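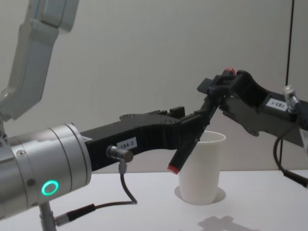
White paper cup on a white tabletop, between two grippers.

Search this site Search Enter keywords

Open day at the Drundham paper mill
Dec 15, 2018

I had wanted to see the Drundham mill since June, when I missed the summer tour by one day. The winter open day was less crowded. They took us through in groups of 13, and mine left from the gatehouse after a short talk on shoes and hair ties.

Our guide was Nelly Grajales, who started on the night shift and now plans the machine schedule. She walked fast and answered questions while walking, so it paid to stay near the front.

The first stop was the pulper, a big round tub where bales of dry pulp are mixed with water. It smells like wet cardboard. From there the stock goes through screens and cleaners, which you can't see much of, only pipes with arrows painted on them.

The paper machine takes up the whole next building. Drundham runs two, called Suder and Brekke after the farms that used to be on the land. Suder makes cup stock and Brekke makes folder board. Brekke was down for a felt change, so we were allowed to stand closer to it than usual. The dryer section is hot even when the machine is stopped, and several people took their coats off and then had to carry them for the rest of the tour.

At the far end the sheet is wound onto a reel. A full reel on Suder takes 20 minutes less than it did before the last rebuild, according to Grajales. The crew on each shift is four people plus a lab tester, who cuts a strip from every reel and checks weight, moisture and stiffness. We got to bend some strips by hand. I could not tell a pass from a fail.

Coating is done in a separate hall under the name Manano. That part was closed to visitors, but there was a window in the corridor and a display of coated and plain board to touch.

The tour took longer than the hour listed. Lunch in the canteen was pea soup and rye bread, $9 with coffee. Parking is across the road, and the path back is not lit, so bring a flashlight if you book the last group.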